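Household Tips: Choosing and Using a Hand-Held Gripper for Small Items

The Andeck household workshop receives regular enquiries about which gripper is suitable for picking up and sorting small objects. The following guidance is drawn from our comparison of two hand-held models, the Broltar and the Wike, and is intended for readers carrying out similar trials at home. It was prepared by Dalia Grigaitė and last revised on November 13, 2024.

1. Select everyday objects

Hair accessories make a demanding test. They are light, they vary in stiffness and many have an awkward outline. Place several in a shallow box lid and leave others on the cloth beside it, so that both tools must deal with a raised edge as well as a flat surface. Coiled ties, fabric scrunchies, claw clips and flat metal clips should all be included.

2. Approach with the fingers slightly open

Fingers opened to their full width tend to push neighbouring items aside. Open them a little wider than the object and lower them until the pads are level with it. A ring-shaped item, such as a bracelet, may be taken by one side of the loop. Where a clip lies close by, turn the wrist before closing — the second finger needs clear space on which to land.

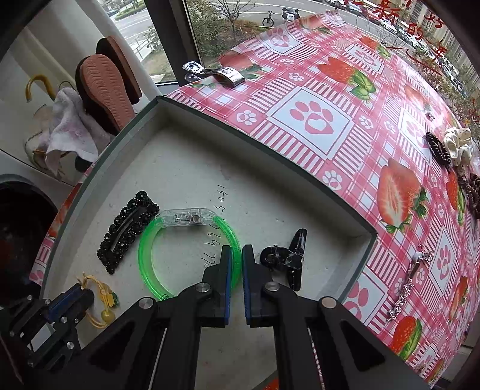 3. Keep a written record

Across both models we logged 2,718 attempts, of which 642 were made with elastic ties. Note the item, the tool and the result on one line. An attempt in which the item is lifted and then dropped should be entered as a drop, even if it falls back into the lid.

4. Compare the pads

The Wike held smooth plastic more firmly in our trials. The Broltar was easier to place over thin metal pins and required less effort from the hand. Wipe the pads with a barely damp cloth between sessions and allow them to dry fully. Dust from cardboard collects on them quickly and will affect the later results.

5. Secure the cloth and lid

A loose tablecloth will gather under the fingertips when a flat item is pinched. Fasten the corners with clips, and fix the lid with a small piece of removable tape on its underside.

6. Storage

Close the fingers without squeezing and hang the tool by its handle. Pivot screws should be checked each June and tightened by hand only. Replacement pads for both models may be ordered from Stakano under part number 238.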